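Search this site Go

Will a robot ever clear my kitchen table?

23 July 2019
By Ginette Sutherland

I have been promised a robot that does the dishes since I was in second grade. It was in a library book, there was a drawing of a lady in a pink apron drinking coffee while a kind of trash can with arms scrubbed a skillet, and I believed every bit of it. I still have the dishes. I do them standing at the same sort of sink my mother had, listening to the same sort of radio.

So when my friend Areeba Marwat started sending me articles this summer with headlines about home robots being just around the corner, I got excited all over again (I can't help it!) and then I got grumpy. Because the videos in those articles are always the same. The arm picks up one cup. The cup is alone on the table. The arm sets it down again, very slowly, and everybody claps.

My table has never had one cup alone on it in its life. Yesterday it had half a bagel, the mail, a library book, a sock, three markers with no caps and a jar of jam with the lid sitting on it but not screwed. I cleared it in the time it took the kettle to boil and I was on the phone to Romana Danko the whole time. I knew the jam lid was loose because I live with the person who leaves it loose. How is a machine supposed to know that? It would grab the jar by the top like any sensible creature and there goes the jam, all over the gas bill.

I'm not against the things, I should say. I worked 20 years in the back of a catalog warehouse, and the conveyors and the strapping machine saved my knees and I would have kissed them. But those machines had it easy. Every box was a box. The minute a box came down the line crushed on one corner, somebody had to walk over and deal with it, and that somebody was usually me or Ditte Thygesen, and Ditte was faster.

Picking up is the part I keep coming back to. We talk about robot brains and forget about robot fingers. Try it yourself: put on a pair of ski mittens, and then go and tidy a bathroom shelf. Two stiff fingers, open and close, and that's the whole vocabulary. You can't roll a thing into your palm or pin it with your pinky while you reach for the next one. A round bottle lying on its side is a little nightmare, it wants to be somewhere else as soon as you touch it. 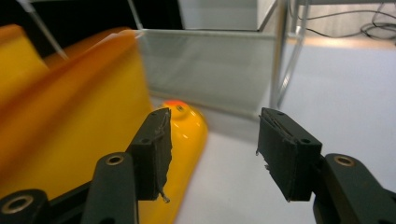 What I would pay for

Two black fingers and a shiny yellow thing on its side with a reddish cap, and a nice clean stretch of white table to work on. My grandson could do it before he could talk. I look at that and my own hand starts making the shape, thumb under, fingers over, and I couldn't tell you where I learned it. Now think of teaching that, for every bottle and toy and spoon in the house, to something that has never dropped anything on its foot.

Vitória Falcão, who lives upstairs from me and fixes sewing machines, thinks I'm too hard on them. Her view is that a robot doesn't need to do my whole table, it needs to do one dull job well and leave me the jam. She has a point and I told her so. A washing machine is a robot if you squint, and it can't fold a towel to save its life, and I wouldn't give it back for anything.

So here is my list, if anybody building these is reading. I want the floor picked up before I vacuum. Socks and toys into a basket, any basket, I'll sort it. I want the dishwasher emptied while I sleep, and I don't care if it takes until morning, as long as the plates are whole. That's 2 chores. I'm not asking for the lady in the apron's entire life.

Can they do it yet? I'd say no, not in a house with people in it. They can do a piece of it, on a good day, with somebody standing by. Romana says five more years, but Romana also said that about my back porch.

I'd let one try, though. I'd put the jam away first.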